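The Arm Gets the Good Chair

For 14 years I have worked in returns. If you have ever sent back a kettle because it was the wrong kettle, or posted a drill home to its maker with a note saying only "no", there's a fair chance I have held it. Returns is the part of the warehouse where optimism goes to be relabelled. Everything arrives in a tub, nothing in the tub matches the paperwork, and a person has to put a hand in and sort it out.

In September the company decided the person might be surplus to the hand.

I should say at the outset that I'm not against the robot. I am barely against anything before smoko. The project has a name, Halteo, which I'm told suggests lightness in some language that was not specified, and it came with a slide show delivered in the lunch room by a consultant from Broltico. The consultant used the word "journey" four times while my soup went around in the microwave. We were going to be freed from repetitive tasks. We would be moving up the value chain. Édgar Benavides, who has packed beside me for eight years and has a bad shoulder to show for it, asked whether the value chain was on the same pay scale. This was taken on notice. It is still there, presumably enjoying the quiet.

What I hadn't expected was how much we'd change our habits for the thing, long before it had done a full shift of anything. The lighting over the sorting benches had been flickering for as long as I can remember. We had filled in forms about it. Cameron Gourlay, our floor supervisor and a decent man in a difficult vest, had filled in forms about our forms. Then the engineers mentioned that flicker upset the vision system, and a sparky was up a ladder before lunch. The same went for the draught from dock four. The same, I'm sorry to report, went for the floor matting, which I had been asking for on behalf of my knees and which was finally bought on behalf of a machine without any.

I brought this up with Cameron. He said the business case had been easier to write. I believe him. There is a box on the form for equipment downtime and there is no box for Édgar's shoulder, and a supervisor can only fill in the boxes he's given. But it tells you something about how a workplace sees its people that the fastest way to get a decent light is to be replaced under it.

The other change is harder to grumble about because it looks like a compliment. We have become teachers. A couple of times a day one of us gets called over to explain why we picked up the thing we picked up. Why that one first? Why by that end? I had never once in my life thought about which end. You reach in, you move the bag because the bag is in the way, you take the heavy thing before it rolls onto the small thing. Put like that it sounds like nothing, and for years it was paid like nothing. Now there are people with laptops writing it down with great respect.

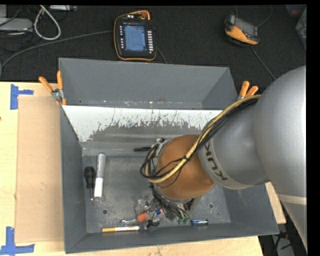 Sorting by hand has always been described in our job ads as unskilled, and I would invite whoever writes the ads to spend a morning at the trial bench. The arm is a KUKA, it has a great rope of cables strapped along it, and it can reach into a bin all day without once mentioning its back. What goes in the bin is the sort of rubbish you'd find in anyone's kitchen drawer: a screwdriver, a few pens and markers, a scrunched-up bit of clear plastic packaging. A toddler could empty that bin and would, all over your carpet. For a robot the plastic alone is a philosophical problem. It shines, it has no proper edges, and it won't be the same shape the next time. I've watched grown adults with doctorates go quiet over a wrapper. It did more for my self-esteem than any staff appreciation barbecue.

I don't kid myself that the wrapper will hold them off for good. They'll crack it, and our habits will be in there somewhere, mine and Édgar's, with no name on them. The bloke at the Horkia depot tells me his crew went through the same thing, were thanked warmly, and were then offered 800 dollars and a tote bag toward "transition". He uses the bag for his bowls.

So here is my modest proposal. If our know-how is valuable enough to be collected, pay for it while it's being collected. Put it in the agreement as a rate, with a number beside it. Let the people on the floor decide which jobs go to the arm first, and let it start with the bottom-row tubs, which have been wrecking backs since the Ríos contract came in. I would hand those over tomorrow and shake it by the gripper. And give us a say in what the freed-up hours are for, before somebody with a slide show fills them.

Cameron has passed all this upstairs. He tells me it has been received with interest. Meanwhile the new light over the bench is very good, and I do my crossword under it at ten.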